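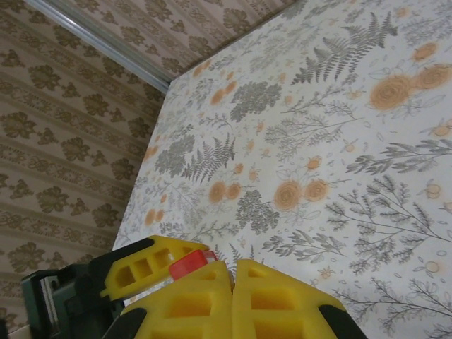 White floral paper with a striped damask wallpaper behind.

Hanging patterned wallpaper: frequently asked questions

These answers cover damask, stripe and botanical papers sold under the Dosta and Carrillo ranges. They apply to paste-the-paper products unless stated otherwise. Last revised 2019-09-18.

What is a pattern repeat?
The vertical distance between one point in the design and the next place where the same point occurs. It is printed on the label in centimetres. A plain stripe has no repeat. Most of our damasks have a long one, which increases waste.

What is the difference between a straight match and an offset match?
In a straight match the same part of the design meets the ceiling on every length. In an offset match (also called a half drop) each alternate length is shifted down by half the repeat. With an offset match, cut from two rolls at once and mark the lengths A and B on the back in pencil. Carrillo damasks are all offset. Dosta damasks are straight, apart from the wide stripe.

How do I work out the number of rolls?
Measure the height of the wall from skirting to ceiling and add 100 mm for trimming. Round this up to the next full repeat. Divide the roll length by the result and discard the remainder; this gives the lengths per roll. Divide the total width of the walls by the roll width to find the lengths needed. Do not deduct for doors and windows unless they run the full height of the wall.

Do the rolls have to come from the same batch?
Yes. Check the batch number on every label before opening any of them. Shade variation between batches is normal and is not treated as a fault. We cannot accept returns once a roll has been cut.

What preparation does the wall need?
It must be sound, dry and smooth. Remove old paper completely. Fill holes, sand flush with 90 grit and brush off the dust. New plaster should be left until it is a uniform pale colour and then sized with diluted paste. Painted walls with a gloss or silk finish need to be keyed and washed down.

Is lining paper necessary?
It is recommended under all papers with a light ground. Hang it horizontally so that the joints do not coincide with those of the top paper, and leave it to dry overnight.
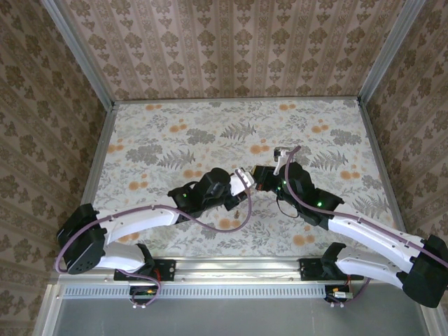
Where should the first length go?
On a chimney breast, centre a large motif and work outwards in both directions. In a plain room, start next to the window and work away from the light. Always strike a plumb line first. Door frames and corners are seldom vertical and should not be used as a guide, least of all with a stripe.

How are internal corners handled?
Measure from the last length to the corner at the top, middle and bottom. Take the largest figure, add 5 mm and cut the length to that width. Turn the extra on to the next wall. Strike a new plumb line and hang the offcut over the turn. A small loss of pattern is unavoidable here — put it in the corner least seen from the door.

How long should the paper soak?
See the label. For Dosta it is eight minutes, for Carrillo five. Keep the time the same for every length, or the widths will differ and the pattern will drift.

Can two patterns be used in one room?
Yes, provided the scale differs. A striped damask sits well with a small botanical if they share one colour in the ground. Order samples and look at them in daylight and under the lamps you will use. Samples are A4 and will not show the full repeat.

The seams have lifted. What can be done?
Apply a little seam adhesive with a fine brush, wait two minutes, and press with a seam roller. Do not roll embossed papers; use a damp sponge.

Which paste do you supply?
Grulline ready-mixed for heavy papers, Grulline powder for the rest. Do not mix the two.

Who do I contact about a fault?
Stop after three lengths if you see one, keep the labels and write to Jirayu Ongart at the Brusside showroom. Trade accounts are handled by Tudor Avram.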